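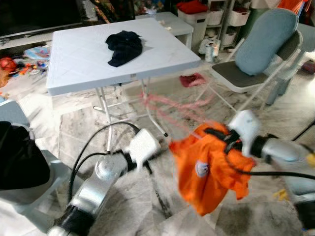 Stretching and Joint Mobility for Adult Beginners
Notes to go with Session 5

Last updated: August

Welcome back, everybody! Last time we got a little carried away talking about warm-ups, so these notes pick up the part we rushed through, and then go on to the hips and shoulders as promised.

First, a word on flexibility and mobility, which people mix up all the time (I did too, for years). Flexibility is how far a muscle will let itself be lengthened. Mobility is how far you can move a joint under your own control. If you lie on your back and I lift your leg for you, we're looking at flexibility. If you lift it yourself and hold it there — and it may stop a good deal lower — we're looking at mobility. Both are worth having, but in this course we spend most of our time on the second.

Hips
Start on hands and knees. Bring one knee out to the side, keeping it bent, then circle it back and down. Go slowly, slower than feels natural, and keep your back as still as you can. Do 5 circles each way and change legs. Clicking without pain is usually nothing to fuss over, but if it pinches at the front, make the circle smaller.

Shoulders
Stand with your back to a wall, elbows bent, and slide your arms up as far as they'll go without your ribs popping forward. Do 2 rounds, with a good rest between them. Uliana Stasiv, who teaches the Filtthorpe group, likes to do this one seated, and that's fine too if standing tires you.

Homework
Do the hip circles and the wall slides 3 times before we meet again, and jot down which side feels stiffer. Bring your notes along and we'll go over them together before we start on ankles.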